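Knowledge Base > Robotics > Events > Ilent open day
Reading time: 4 minutes

Ilent open day

The Ilent open day is a yearly event at which the Ilent robotics workshop in Starkent lets the public in to watch its two-armed tabletop robots being put through their paces. It takes place in June, runs from mid-morning until the tea urn is empty, and costs nothing. I've written most of the Ilent entries in this knowledge base, and I finally got myself along to one, so please forgive an article that says "I" rather more than these usually do!

Background

Ilent began as a repair shop for packing machinery and moved over to robot arms bit by bit, as the packing work dried up. The workshop is in the old Karpenko building, behind the bus depot (if you reach the canal you've gone too far, as I did). It covers 4000 square feet, and a good half of that is shelving. The part visitors see is the long room on the ground floor, with the benches down one side and a rope to stand behind.

The open day started as an evening for families of the staff. Friends asked if they could come, then a school, and by the time anybody thought about numbers it had become a proper public event with a sign on the gate. Over 9 groups were shown through on the day I went, and mine was a very cheerful mix of retired engineers, teenagers and one extremely patient baby.

The demonstration

Each group gets a short talk first, which covers what the arms are for and why kitchen things make such good practice. I liked this part more than I expected to. A mug has a handle on one side only, so it matters which way round it sits, and a bowl is all rim and slope. We pick these things up half asleep every morning, and an arm with two stiff fingers has to come at each one from a sensible angle or it gets nowhere.

Then everyone shuffles up to the rope and the bench session begins. The project being shown was Edivden, Ilent's name for its work on crockery and other household bits, and the setup is a pair of black arms facing each other across a teal tabletop. The arms carry their own cameras up by the grippers, so the view from the wrist moves whenever the arm does.

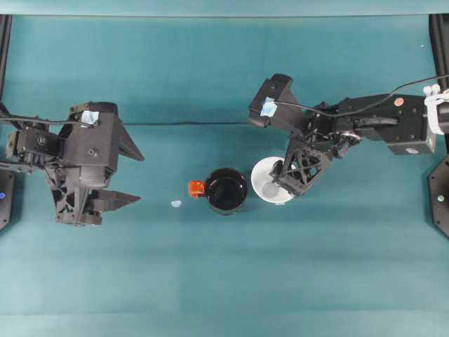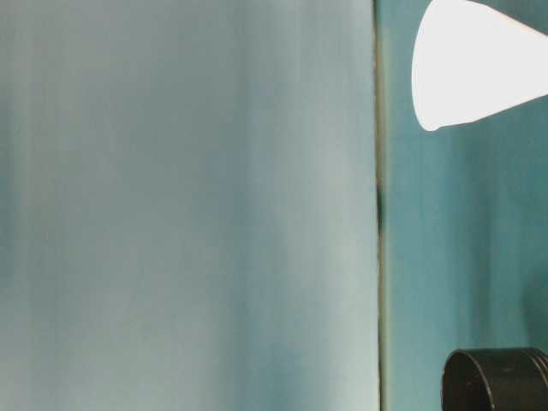 I'd gone in thinking the two arms would do everything as a pair, like hands clapping, and I was quite wrong about that. Our guide explained that one arm will often hang back while the other gets on with a job, and that deciding which arm should take which object is a good chunk of the problem. If both go for the same thing they can get in each other's way, and then someone has to stop the run and set the table again. There's a big red button for that, and yes, every child in the room asked to press it.

The pace surprised me too. Anyone who has only seen robots in adverts should be ready for something slower and much more careful, closer to watching a person thread a needle. I found it oddly gripping (sorry) and stayed for a second turn with the next group.

Questions from visitors

The guides take questions all the way through, and they're good at it. Somebody in my group wanted to know whether the arms could tell a clean cup from a dirty one. They can't, and it hasn't been asked of them yet. Somebody else asked about breakages, and we were told that the crockery budget is small but regularly used. I asked why the tabletop is such a plain colour, and the answer was that things are easier to pick out against it, and also that they had the material in stock.

Visiting

Groups go in on the hour and the last one is at 3 pm. You don't need to book, but do get there early if you want to be near the rope, as the view from the back is mostly other people's shoulders. The long room is on the level and there's a ramp from the yard. The toilets are up a flight of stairs, which Ilent says it hopes to sort out before next June.

Tea and biscuits are in the room across the yard, where you can also have a go at moving a spare arm by hand. It's heavier than it looks, and the elbow joint has a mind of its own until you get the feel of it. I'd leave at least an hour for the whole visit, longer if you're bringing anyone who likes asking how things work.

See also: Ilent; Edivden; Karpenko building

Contact the editors | © Starkent Knowledge Base | Back to top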